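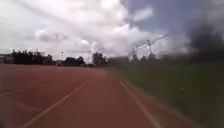
## Re: [birkik-perception] Horizon cutoff in the lane estimator

To the members of the list,

The maintainers have reviewed the question raised on Saturday by Feven Negash regarding the horizon cutoff in the Birkik lane estimator. The original message is quoted below, and our reply follows it. Sites that run the estimator together with the Vamovham controller are asked to read the section on configuration before they update.

> **From:** Feven Negash
> **Subject:** Horizon cutoff in the lane estimator
>
> Dear all,
>
> We have moved our outdoor tests to the running track and are using release 6 with the default settings. On the straight, the estimator behaves as documented. On the bend, the heading output drifts toward the infield before the controller has any reason to turn.
>
> I replayed one log of 875 frames. In 451 of them, the fitted line continued past the last painted segment that I could mark by hand. The confidence value did not drop in those frames. I had expected the cutoff to prevent this, as the manual says that points near the horizon are ignored.
>
> Is the cutoff meant to be a fixed image row, or should it follow the pitch estimate? If it is fixed, I would be glad to prepare a patch. I would also like to know whether the straight-line fit is still the supported default.
>
> With regards,
> Feven Negash

### Findings

The cutoff is a fixed image row. The manual describes an earlier design in which the row was computed from the pitch estimate, and the text was not revised when that code was removed. The error is ours, and a correction to the manual has been filed.

The cutoff alone does not explain the drift. The estimator collects candidate points in each image row, fits a straight line to each group, and then averages the headings of the two strongest groups. The confidence value is computed from the number of points that support the fit. Near the robot, the paint is wide and supplies many points, so the value remains high even where the distant part of the fit is wrong.
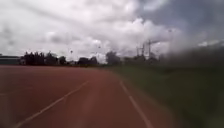
The choice of fit has been discussed on this list before, most recently in connection with the Jabłońska planner, which needs a reliable heading well ahead of the robot. A straight line was kept as the default on account of its low cost. On a bend, this is difficult to defend. The right lane line bends with the track, while the left one becomes thin and faint near the middle of the image, and a single straight fit has to take its direction from whichever part supplies the most points. The blurred grass beside the track also warrants attention, as streaks near the boundary can pass the edge filter when the color check is turned off.

### Configuration

Until the next release, we recommend the following settings for curved courses:

- Set `fit_model` to `quadratic`. This option is present in release 6 but is not listed in the manual.
- Set `min_support_far` to `100`. The default is zero, and it allows a fit to extend with no support in the far rows.
- Leave `color_check` on.
- Do not raise `cutoff_row` as a substitute for these changes. It shortens the lookahead on the straight as well.

The quadratic fit adds a curvature field to the output message. The Vamovham controller accepts this field. The Sirnska log viewer does not display it yet, although it is recorded in the log and can be exported.

### Requested changes

We would welcome the patch offered above. It should restore the pitch-based cutoff behind a parameter, with the fixed row kept as the fallback when no pitch estimate is available. Please submit the confidence calculation as a separate change, so that it can be reviewed by the planner maintainers.

We also ask that the 875-frame log be uploaded with its hand-marked segments. The regression set currently contains straights only, and the review of the new default will be held in October once curved courses have been added. Members with comparable logs may send them to the same location, together with the camera calibration file.

For the maintainers,
Birkik Perception Group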